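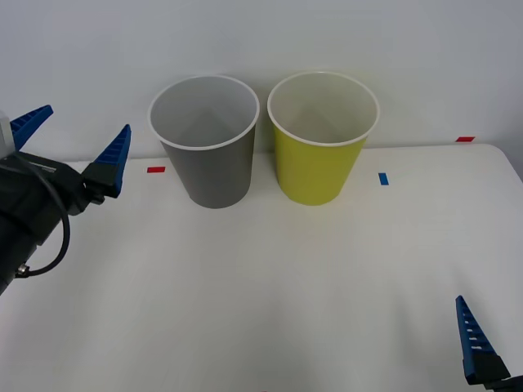
Paper cups, part one. Started sorting the cupboard stock on Thursday and ended up measuring it.

Two colours left: grey and a yellow-green the Zinby catalogue calls Lime. Same tapered body, same white rolled rim. Stood side by side, the rims come up to roughly the same height.

The rim does most of the structural work. Squeeze a cup halfway down and it ovals easily. Squeeze it just under the roll and it resists - try it with an empty one.

Capacity to the brim is 238 ml on my kitchen scales, using water at 1 g per ml. Nobody fills to the brim. Leave a finger's width and plan for less.

Grey is also grey inside, the lime is cream. This matters for tea. Strength is much easier to judge against cream, so I have been giving lime to the tea drinkers and grey to everyone on squash.

Stock after sorting: 106 grey, 61 lime. The original case from Clonilier was 2000, mixed, and lasted about three years.

Storage: rim down, sleeves left on, nothing on top. Nested cups stick if the stack is pressed. A quarter turn frees them, pulling straight up does not.

Orestis Chrysikopoulos asked whether the colour rubs off on damp hands. Wiped one of each with a wet white cloth, ten strokes. No transfer from either.

Lids next. The Trimeteo ones fit the lime and I have not tried them on the grey yet.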